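Print this page | E-mail this page

PRELLEN HOUSE RESIDENTS – LAUNDRY ROOM MEETING
Minutes, June

Opened 6:30 p.m. in the common room, good turnout, lots of cookies. Darnell Kasprzak took the chair.

1. Last month's minutes
Accepted with one fix: the washer that was repaired is the one by the door, and it's running great!

2. Drying area
Everybody who spoke loves having a place to hang things up. People started swapping tips right away. Jeans do well on a hanger with a peg to keep them from sliding (two people want to try this tonight), and towels go over the rail.

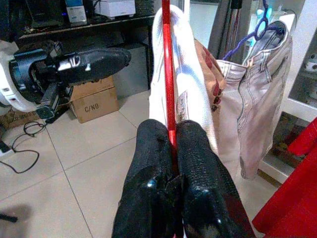 Photo: Prellen House residents' page

Hanging time was talked over at length. Agreed: 9 hours, then please take your things down. Heavy jeans can stay overnight if you leave a note with your apartment number. The Zamora sign-up sheet stays on the door for now – the Clurnix app was brought up again and put off to the fall.

3. Hangers and pegs
The swap basket is a hit. Anyone with spare plastic hangers, please bring them down, any color.

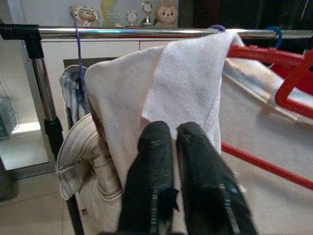 Thick knits got the liveliest talk of the evening. They need room, and they take forever if they're bunched against something else. Most of us are guilty of packing the rail the way it is here, with a big cream piece folded over on itself and beige pants right up next to it. Agreed to try knits at one end and pants at the other for a month and see how we like it. Darnell will make labels.

4. Money
$72 in the laundry fund. Voted to spend up to $50 on a second folding rack, the Sandetti one if it's still on sale. All in favor!

5. Other business
Lint screens: clean them after every load, please. A single gray sock is waiting on the windowsill.

Closed 7:40 p.m.

Print | E-mail

Comments

2B: The sock is mine, thank you!!

Top floor: Can 9 hours be 10 in winter? My sweaters are slow.

Darnell K.: Good point, I'll add it to the next agenda.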